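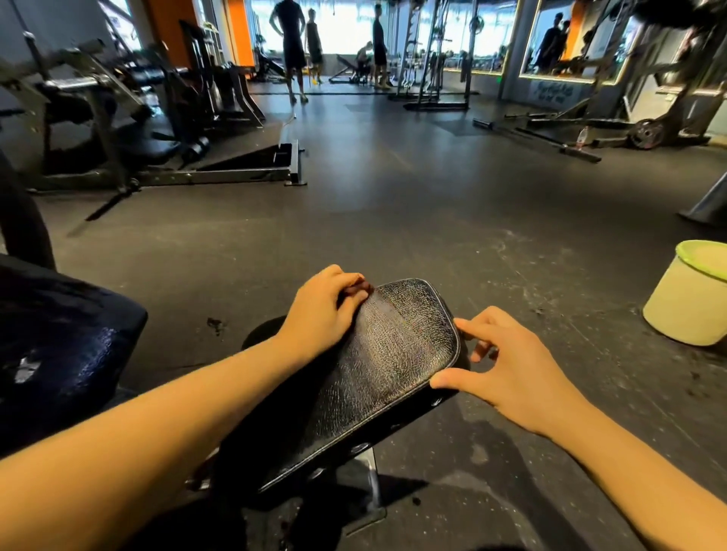

Cracked black vinyl on a padded bench, hands either side.

Pastari train alerts app – review

Posted 04/12/2023

Quick one as I'm typing most of this between Pulerden and Stevport and the signal goes at the tunnel.

Been using Pastari since June. It's a phone app, tells you when your train is late, cancelled, stuck behind something or has changed platform. You put in your usual trains, pick how much bother you want, and leave it alone. Paid version is what I've got. There's a free one but it only lets you follow one train and you get the alerts late, so pointless really unless you go the same way every day and aren't in a rush.

Setting up. Easy enough. Typed in both stations, ticked the 07.41 and the three after it, done before the kettle boiled. Return journeys have to go in separately, bit daft. It also wouldn't take my work postcode for the walking time, kept putting me on the wrong side of the river. Gave up and typed the minutes in by hand.

Alerts. Mostly very good. When the signals failed outside Pulerden in the autumn I knew before the boards did. Stood on the bridge watching everyone look up at a train marked "on time" which was sitting in a siding. Went and got the bus. Home an hour earlier than next door.

Other side of it – far too many of them out of the box. I had 182 in the first month. A train running a minute late is not news to anyone who lives on this line. Go to settings, then Journeys, then the little bell, and put the threshold up. Mine is on 8 minutes and it's a different app. Why it doesn't start there I've no idea.

The serious stuff. This is why I paid. Pastari has a thing called Line Incident, for when something proper has happened: tree down, car on a crossing, person on the track, that sort of thing. Different sound, stays on the screen until you swipe it. I've had it go off 4 times. Three were right. The other was a lorry that had bumped a bridge miles away on a branch we don't go near, and it told me not to travel. I travelled. Fine.

What I like is that it says what is known and shuts up. No guessing at when things will reopen. When a van got stuck on the crossing at Garrido Lane it said line blocked, both directions, no time given, and that was the truth of it. The operator's own app was promising ten minutes for well over an hour.

What I don't like. It won't tell you what to do instead. You get "seek alternative route" and thats your lot. If you know the buses, fine. If you're visiting your mum and have never been past Stevport before, not much use. There's a map but it's slow and it drains the battery something terrible. I turned it off.

Also the sound. The incident one is a sort of two-note horn. On a quiet carriage at half six in the morning it is not popular. You can change it but only to another horn.

Battery otherwise ok. Didn't notice a diffrence with the map off. Works on my old phone, which most things don't now.

Support. Wrote to them about the bridge alert, got an answer next day from what read like a real person. They said the branch had been lumped in with the main line by mistake and would be seperated. It has been, I checked.

Points. There's a rewards bit where you confirm delays and collect points, 1000 gets you a free month. I'm nowhere near. You have to tap while you're still on the train and I'm usually asleep.

Worth it? If your line is bad, yes. Mine is bad. If you get the train twice a year just look at the board. I'll be renewing, with the map off and the bell turned down.

Nearly at Stevport. We are late. It did tell me.

Related
Pulerden station car park: is the season ticket worth having?
Garrido folding bike, one winter on
Flasks that don't leak in a rucksack
Level crossing closures this spring – what we know

Contact us | Copyright 2023 | Back to top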